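Household Goods and Small Spaces – Handout 5
Storage: How Much, Where, and at What Height

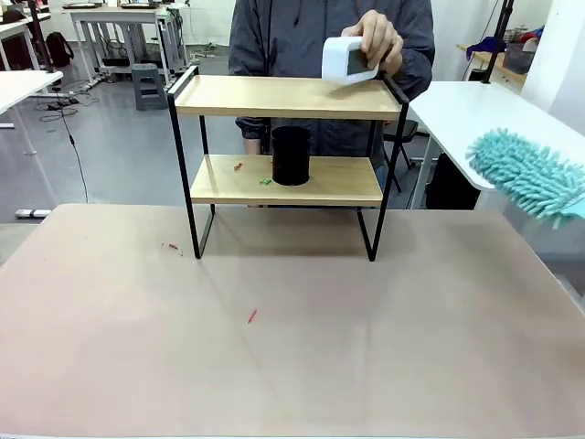 Fig. 5.1. Two-tier shelf unit with black metal frame and light wood boards.

Please read this handout before Thursday. Sections 1 to 4 will be discussed in class; section 5 is for the exercise, and section 6 you can read at home. Bring a tape measure. A sewing tape is fine, but it stretches when it is old, so compare it with a ruler first.

1. Where we are

In Handout 4 we looked at how a room is divided by habit and not only by walls. We said that a small home has "quiet" areas, which are used once or twice a day, and "busy" areas, where hands go many times in one hour. The kitchen counter is the usual busy area. The space on top of a wardrobe is a quiet one.

Today we continue with storage. By storage I mean every place where a thing rests between two uses. This is a wider meaning than in the shops. A chair that carries clothes every night is storage. A windowsill with keys on it is storage. When you make the inventory in section 5, please write these places down too, even if you are a little ashamed of them.

2. Three measures of storage

Students often ask how to say whether a home has "enough" storage. It is not possible to answer with one number. We use three measures, and they do not always agree.

2.1 Volume. This is width times depth times height, the space inside. It is easy to calculate and it is what sellers like to print on the label. Volume is a good measure for things that fill the space well, such as blankets, flour or firewood. For cups and pans it is a poor measure, because a lot of air is stored together with them.

2.2 Surface. This is the total area on which something can stand. A cupboard with one board and a cupboard with three boards may have the same volume, but the second has much more surface. Small objects need surface. If you put them in a deep box, they need volume only, but then you must dig.

2.3 Front length. This is the length of the front edge of all boards together, measured in centimeters. It tells us how many things can be reached without moving another thing. In my opinion it is the most useful of the three for daily life, and it is the one that is almost never written on the package.

Worked calculation. A pantry shelf is 200 cm long and 35 cm deep. Its surface is 200 × 35 = 7,000 square centimeters. Its front length is 200 cm. Now we cut the same board in two halves and put one above the other. The surface is the same. The front length is also the same, 200 cm. But the floor area which is covered is only half. This is the whole idea of tiers, and it explains why low units with two levels are so common on counters and desks.

What we lose is height above the lower board. A tall bottle which stood well on the single board may not go under the upper one. So each time we add a tier we should ask what is the tallest thing in the group, and whether it can go on top.

3. Reach

3.1 The zones. For a standing adult we separate four zones:

Zone A – from the hip to the shoulder. No bending, no stretching. Things used every day.
Zone B – from the shoulder to the hand stretched up. Light things only.
Zone C – from the knee to the hip. Heavy things, if there is room to bend.
Zone D – below the knee and above the stretched hand. Things used a few times in the year.

The zones belong to the person and not to the room. If two persons of very different height share a kitchen, zone A of the one and zone A of the other cover each other only partly. The shared part is valuable and should not be given to cake forms.

For a person who uses a wheelchair, or who works seated, the zones must be measured again from the beginning. Do not simply move the standing zones lower. Sideways reach changes also, and the knees need free space in front.

3.2 Depth. A shelf can be at the right height and still be too deep. When the arm must go between two boards, the hand comes in flat, and it is difficult to lift something heavy in this position. For open shelves in zone A, I recommend that you keep only one row of objects if the boards are close together. Two rows are acceptable if the front row is lower than the back row.

3.3 The rule of one move. A thing that is used daily should be taken with one move. Opening a door is one move. Lifting a lid is one move. Taking away the pan on top of the pan is one move. Count them for your own coffee or tea in the morning. Many students find four or five moves before the water is hot, and usually two of them can be removed the same evening without buying anything.

4. Open and closed storage

There is a long discussion about this in the literature, and I will give only the main points.

Open storage is quick. You see what you have and you do not buy it twice. It is also cheap, because doors, hinges and handles are a large part of the price of a cupboard. On the other side, it collects dust, and near a stove it collects grease, which is worse. Open storage also asks for some discipline. A closed cupboard in disorder is a private problem, but an open shelf in disorder is seen by every visitor.

Closed storage protects from light and dust and gives a calm room. It hides things, also from their owner. Spices are the typical case: they go to the back, they lose their smell, and a new jar is bought.

In a small home a mixture works best. My suggestion is to keep open what is used at least every second day and to close the rest. What is used so often does not have time to become dusty.

A note on materials. Solid wood boards move with the moisture in the room. Across the grain the change can be a few millimeters over a year in a wide board, along the grain it is almost nothing. If a wood board is held in a metal frame, the fixing should allow this small movement. When the screws are too tight, the board may bow or split. Metal frames give a thin support with good strength, but a narrow foot can mark a soft surface. Put felt under it, or cork where the place gets damp.

Load. Put heavy things near the supports and light things in the middle of the span. The middle of a board is where it bends. A board that bends under books in January will not come straight again by itself in summer, and turning it over helps only for some time.

5. Exercise: storage inventory of one room

Choose one room of your home. The kitchen is the most interesting but also the most work; a bathroom is fine if you have little time.

Step 1. Draw the room from above, not to scale. Mark every storage place with a number, including the informal ones (chair, floor, windowsill, door hook).

Step 2. For each place write down width, depth and free height in centimeters. Calculate surface and front length.

Step 3. Write the zone, A to D, measured on yourself.

Step 4. For each place, note how often you take something from it: daily, weekly, monthly, less.

Step 5. Mark all places where zone and use do not fit together, for example zone A with "less", or zone D with "daily".

Step 6. Propose changes for three of these places. You may not buy anything. Moving, turning, stacking and giving away are allowed.

As a comparison, the front length in the sample kitchen from last year, the Plendetti apartment, was 474 cm with everything included. It felt crowded to the people who lived there, and when the inventory was made we found that a large part of the zone A shelves was used for glasses for guests. After the glasses went up to zone B, the same 474 cm was enough. You find the plan on the course page under "Plendetti, before and after".

The report should be two pages, with the drawing. Please do not send photographs in place of the drawing. When you draw, you must decide what is a storage place and what is not, and this decision is what I want to read.

6. Additional remarks

6.1 Words. In the older Geddes course notes, which some of you have from the library, "front length" is called "running edge". It is the same thing. "Dead depth" in the same notes means the part of a shelf that the hand can reach but the eye cannot see.

6.2 Renting. If you rent, check what is allowed before you drill. Free-standing units are the simple way out. Compare them by front length per floor area and not by price alone.

6.3 Corners. The corner cupboard will have its own handout (number 7), together with the Vustov and Ponen floor plans. Until then, treat a corner as zone D, whatever its height.

6.4 Questions from last week. Somebody asked if the space under the bed counts. Yes, it counts as zone D, and for the front length you take only the sides that are free, so a bed against the wall has one long side and perhaps the foot end. A drawer on wheels there changes the number of moves but does not change the zone.

For next time: read Handout 6, only the part on laundry and drying.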